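Palance Linen Throw - Washed Charcoal

I've been selling this throw for longer than anything else in the shop, and it's still the one I grab when the evenings cool off.

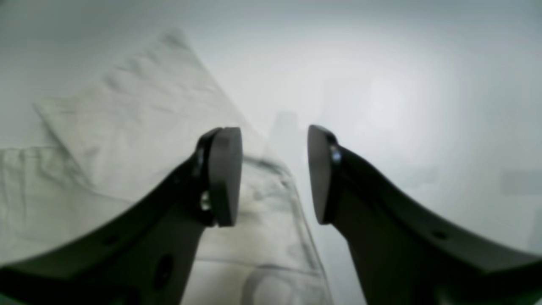
Why I keep restocking it

The Palance is woven for me by Brustau, a small mill that mostly does tablecloths. I asked them for something heavier, they sent a sample, and I slept under it for a week before I remembered to write back! It's pure linen, so it feels a bit crisp out of the package. Give it a few washes and it goes soft and slouchy, the way a good shirt does.

Size and weight

It measures 131 cm wide by 180 cm long, with a short fringe on the two narrow ends. That covers one tall person on a couch, or two people who like each other. The fabric weight is 600 grams per square meter - heavy for linen, and you'll notice it when you pick it up.

Washing

Cool wash, gentle cycle, no fabric softener please (it coats the fibers and they stop soaking anything up). I line dry mine and never iron it. If you use a dryer, take it out while it's still a little damp and give it a good shake. Expect some lint the first couple of times.

Colors

Washed Charcoal is the regular one. I also get a rusty red called Gallardo and a pale gray called Lutberg, but those come in small batches and the shade moves around a little from one to the next. If you want a matching pair, order both at once and I'll pull them from the same batch.

Shipping and returns

Orders placed before noon go out the same day. You have 90 days to send it back if it isn't right, as long as it hasn't been washed. Fringe tangled in the mail? Comb it out with your fingers while it's damp, or write to me and I'll swap it.

The next batch of Gallardo is due in November. Add your email at the bottom of the page and I'll drop you a line when it lands.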